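Notebook, hand-held gripper sessions, entry 2/1/18 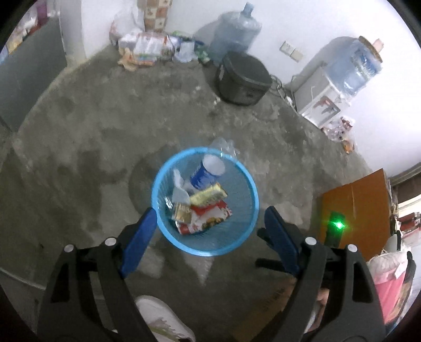 I still don't believe the success number. Team Dundach reports that 7 of every ten attempts at the bin task end with an item out and set down, and I can't reproduce it from the logs. Part of the trouble is what the task sheet calls an "item." In the blue mesh wastebasket there is a can lying tilted near the top with foil and wrappers packed in next to it, and the sheet scores all of that the same way. A can gives two blue pads something round to close on. A crumpled clear wrapper gives them very little, and if the pads come down on the yellow foil one as well, who decides whether that was one pick or two? The scorer decides, and the scorer is on the team.

Asked Theresia Zwahlen for the raw sheet. She sent it within the hour, to her credit. 100 attempts, one line each, column for "clean" and column for "assisted." Assisted is not defined anywhere. She thinks it means the basket was steadied with a foot. Coutinho's group thinks it means a second try without backing off first. Those are very different things and they have been added together.

Rules I want before anybody else runs this:

One item per attempt, named out loud before the fingers go in.
If the wrong thing comes out, it's a miss, even if it comes out nicely.
No feet.
120 seconds for a full set, then stop wherever you are.
Somebody from another team keeps the sheet.

Got pushback on the last one. The argument is that it slows everyone down. Fine, let it.

Pads. The Fenon handout says the softer pads are better on thin film. I have read it three times and it doesn't say better than what. We had a go in September with the hard ones and my notes from then say "no obvious difference," but I also wrote that we ran out of time, so I don't trust September either. Needs a proper side by side, same person, same basket, same trash put back in the same order as near as we can manage. Putting it back in order is going to be a pain and I expect people will skip it.

Second thing bothering me is the approach angle. Everybody goes straight down from above with the jaws wide open. Works when the target is on top. For anything against the wall of the basket, one finger has to go between the mesh and the item, and those fingers are thick. T.Z. says tilt the wrist. I tried tilting the wrist and pushed the basket across the floor. Possibly I'm bad at it. She got it two times running and then not again, and wanted to write down the two.

The Tosus people want to use our clips for their course demo and are asking for 400. I said not until the labels are fixed. If "assisted" stays in there, whatever they train will learn from a pile of half-picks and they'll come back in a month blaming the hardware. Was told I'm being negative. Possibly, but I've relabeled a set by hand before and I'm not volunteering again.

Also: the concrete. It's rough, and a light basket behaves differently on it than on the mat upstairs. The Dundach number was half mat, half concrete according to Theresia, all mat according to the report. One of those is wrong. Asked which. Waiting.

To do
- get "assisted" split into two columns, or dropped
- rerun the can alone, then film wrappers alone, report them separately
- find out who wrote the Fenon handout
- spare screws for the finger joints, we keep borrowing from Coutinho
- new scorer, not me

Added later: reply came in. "Mostly mat." So now there are three versions.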